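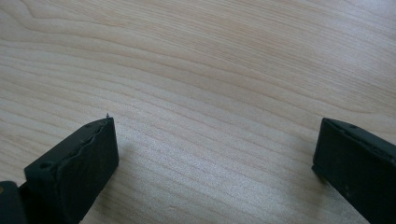

Zeyu Cheng asked under my last thread whether Oswood police really wrote 2439 tickets in one month for cars left idling in driveways. No. The claim is false. Sources and method below.

1/ The post went up in January with a screenshot of a table. The table is real. It comes from the Oswood municipal court's yearly summary, page 4.

2/ 2439 is the total for all non-moving violations over twelve months. That covers parking, expired registration, equipment and idling together.

3/ Idling has its own row in the full table. The screenshot leaves off the bottom third, and the row is in that third. The figure is 100 for the year.

4/ The "in driveways" part is also wrong. The Oswood ordinance applies to public streets and public lots. Section 2 excludes private residential property in so many words.

5/ Where the month came from: the PDF is titled with its release month, February. The post reads the release month as the period covered. The period is printed under the title in smaller type.

6/ The post also says the fine is $2000. The schedule lists $100 for a first citation and $300 for a repeat within a year. $2000 is the cap on all fines the municipal court can set, for any offense.

7/ I wrote to the account that posted it and asked for another source. The reply was the same screenshot at higher resolution.

8/ Siham Alaoui points out that the court and the police department count differently. Correct. The court counts citations filed, the department counts citations written. Voided ones appear only in the second set. I have asked the department for its idling number.

9/ Rating stays at false for the count, the period, the location and the fine. If the department's number changes anything in 3/, I will add it to this thread and leave the original post up.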